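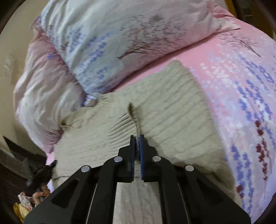 Beige ribbed knit fabric spread out on a bed.

Search this site
Enter keyword Go

How Knitted Clothes Are Made
Birnley Museum of Textiles – Pages for Young Readers

Most people wear something knitted every day. Socks are knitted, and so are most sweaters, hats and T-shirts. The stitches in a T-shirt are so small that they are hard to see without a magnifying glass.

What is knitting?

Cloth can be made in several ways. Woven cloth, such as the cloth in a bedsheet, is made from two sets of threads that cross over and under each other. Knitted cloth is made from loops. Each new loop is pulled through a loop made earlier, and the rows build up one above another.

Loops can change shape. When you pull on a knitted sleeve, the loops become wider and flatter. When you let go, they move back toward their old shape. Woven threads are already lying nearly straight, so most woven cloth stretches very little.

Where does yarn come from?

Yarn is a long strand made of many short or long fibers twisted together. The fibers may come from an animal, a plant or a factory.

Wool is the hair of sheep. It is cut off in a single coat called a fleece, then washed to take out grease and dirt. Next it is carded, or brushed, until the fibers lie loosely in the same direction. Cotton comes from the fluffy part around the seeds of the cotton plant. Acrylic is made from chemicals in a factory.

You can try twisting fibers yourself. Take a small piece of cotton ball, pull it gently until it is long and thin, and roll it between your fingers. The twisted part is much harder to pull apart than the fluffy part.

Knit, purl and rib

There are two basic stitches. A knit stitch looks like a small letter V. A purl stitch looks like a small bump. They are the same stitch seen from opposite sides.

If a knitter makes columns of knit stitches next to columns of purl stitches, the cloth forms raised lines with valleys between them. This pattern is called rib. Rib stretches well from side to side, and it is often used for cuffs, collars and the bottom edges of sweaters. Some garments are made in rib all over.

By hand and by machine

A hand knitter usually works with two needles. The finished stitches wait on one needle while new ones are made on the other. Socks and hats can be knitted in a tube, using a set of short needles or one needle with a bendable middle.

Knitting machines have a separate small hook for every column of loops. The sock machine in our Drudville Gallery has 80 hooks set in a circle. It can be seen working at 3 p.m. each day in July.

"Children are often surprised that the machine makes the same loops as a person with two needles," says Noreen Lashari, Head of Learning. "It simply makes them much faster."

Looking after knitted clothes

Always read the label before washing. Wool fibers have tiny scales on the outside. In hot water, with a lot of rubbing, the scales catch on each other and the cloth shrinks and thickens – this is called felting. Heavy sweaters should be dried flat, as they may stretch on a hanger.

Words to know

Carding – brushing fibers so that they lie in one direction.
Fleece – the whole coat of wool from one sheep.
Rib – a pattern of raised lines made from knit and purl stitches.

Text by Francine Lemieux. Page last reviewed April 30, 2018.

16 shares

This site uses cookies to remember your settings. Accept | Read our cookie policy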